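**Informe de avance del proyecto Clullow**
18/04/2025
Para: equipo de seguimiento de Dafis

Querido equipo:

Os debía estas líneas desde hace unos días y, como siempre, me van a salir más largas de lo que pedíais en la plantilla. Empiezo por lo que seguramente más os interesa: tenemos grabadas 600 demostraciones válidas de la tarea de recoger juguetes, que era lo comprometido para esta fase, y el ritmo ha mejorado mucho desde que dejamos la teleoperación como método principal.

Ya os conté en noviembre que manejar el brazo a distancia nos estaba costando más de lo previsto. Las personas que participan aprendían a mover el mando, sí, pero tardaban tanto en cada agarre que los movimientos salían entrecortados, y el modelo heredaba esas dudas. Con las pinzas de mano de Gultell, una en cada mano, la gente recoge casi como recogería en su casa un sábado cualquiera – bueno, con algo más de cuidado – y las trayectorias son bastante más limpias. La teleoperación la conservamos para las correcciones, cuando el robot ya intenta la tarea solo y hay que sacarlo de un apuro.

Grabamos en 6 viviendas, con cuatro personas que se van turnando. Pedimos que no ordenen nada antes de empezar, y que los juguetes se repartan cada vez de otra manera sobre la cama, el sofá o la alfombra. La consigna es sencilla: coger cada pieza con los dedos de la pinza y dejarla en la caja, sin prisas, con las dos manos si hace falta. Los cochecitos son lo que más guerra da, sobre todo encima de una manta, donde un mal ángulo de entrada acaba arrastrando la tela junto con el juguete. Los cubos de madera, en cambio, los coge cualquiera a la primera.

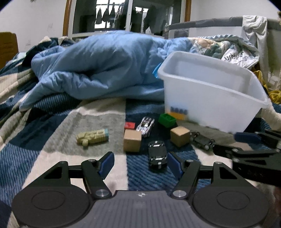

Dušan Paulík insiste en que estamos descartando demasiado: si la pinza cierra mal y la persona vuelve a intentarlo, dice, ese segundo intento vale tanto como una toma perfecta y el robot debería verlo. Lo hemos hablado largo y tendido y creo que tiene buena parte de razón, así que desde ahora guardamos los reintentos en una carpeta aparte, etiquetados, y los probaremos en el próximo entrenamiento.

En la parte menos alegre, perdimos 14 grabaciones por un fallo de sincronización entre la pinza izquierda y la derecha. Ekus nos envió una actualización del programa y no ha vuelto a pasar, aunque ahora revisamos los tiempos al terminar cada sesión, por si acaso. También hemos gastado más de lo previsto en almohadillas para los dedos; el detalle va en la hoja de gastos y cabe dentro de la partida de material.

Para la siguiente fase querríamos añadir ropa pequeña y libros de cartón, y necesitaríamos vuestro visto bueno para prorrogar un mes el alquiler de las pinzas. Si podéis contestarnos a esto último antes que al resto, os lo agradezco mucho.

Un abrazo grande, y gracias por la paciencia con mis plazos.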